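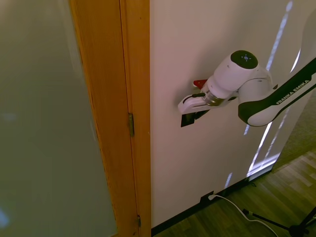

### 3.2 Daylight at the inner door

The second site of our study is an inner door with frosted glass. We included it to understand how borrowed daylight changes the visibility of small wall fittings. In the Soditz house survey, residents often complained that they search for the switch with the hand, even at noon. Kahraman's rule for placing wall fittings considers only height and distance from the door, and it says nothing about light on the wall.

The wall beside the door is painted white, and the frame is wood of a warm honey color. A black wall plate is mounted close to the frame. The baseboard is also black, so the plate and the baseboard make the strongest contrasts on this side of the room. On the white wall the light is not even. A bright diagonal stripe, broken into small blocks, goes down across the surface, while other parts stay in soft gray shade (Figure 2).

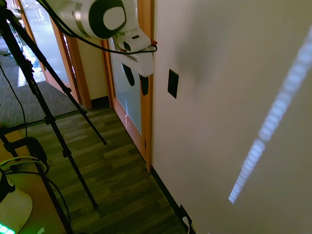
#### 3.2.1 Position of the plate

We recorded illuminance at 73 points on the wall, with a spacing of 200 mm. Each point was measured at two times of the day, in the morning and in the late afternoon. The method follows the Pretbridge protocol, but we left out the readings under electric light. Those belong to a separate part of the Onder project.

The black plate is easy to separate from the white paint. It stands vertically and has a slim control recessed in the center. At its height there is no other fixture on the wall, so the eye has little to confuse it with. The control itself was more difficult for our readers, who judged it from a distance of 5 m. 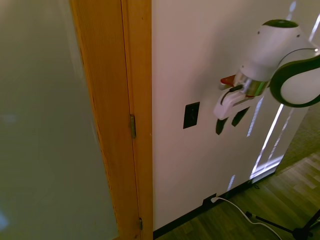
#### 3.2.2 Influence of the frame

The wooden frame has a middle tone between the glass and the dark fittings. We treated it as a separate surface and did not average it with the wall. Its hinges have a dull brass color and were excluded from the contrast values, as were the edges of the glass. The remaining values were compared with those of the first site, where the door is solid and the wall receives daylight only from the window.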